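SLIDE 1 — title up, wait for stragglers. Phones off.

Buying an old Sollesach coupe without going broke. Say up front: I've owned 2. Sold one, regret it.

SLIDE 2 — the car
Built at Dilwood, small plant, long closed. 116 horsepower, felt like more. Light nose, skinny tires, lovely gearbox once its warm. Second gear crunches cold, they all do.

SLIDE 3 — rust
Sills first. Then rear arches, then under the battery tray. Bring a magnet and a flashlight. Fresh underseal = walk away, or knock the price down hard.
(tell the Gondville story if time, skip the tow truck bit)

SLIDE 4 — parts
Brakes easy. Trim hopeless. Gondal still makes door seals, 47 dollars a side, 49 for the hatch. Get them befroe you paint.

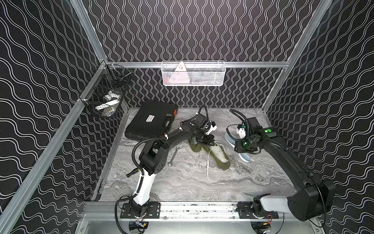

Q from floor, always comes up — can you drive one all winter?
You can, but the salt will get into the sills within a couple of seasons, so rinse underneath every week and keep the drain holes clear.

SLIDE 6 — test drive
Cold start, insist on it. Blue smoke on the overrun, valve seals. Hands off the wheel on a flat road, see where it goes.
Handouts by the door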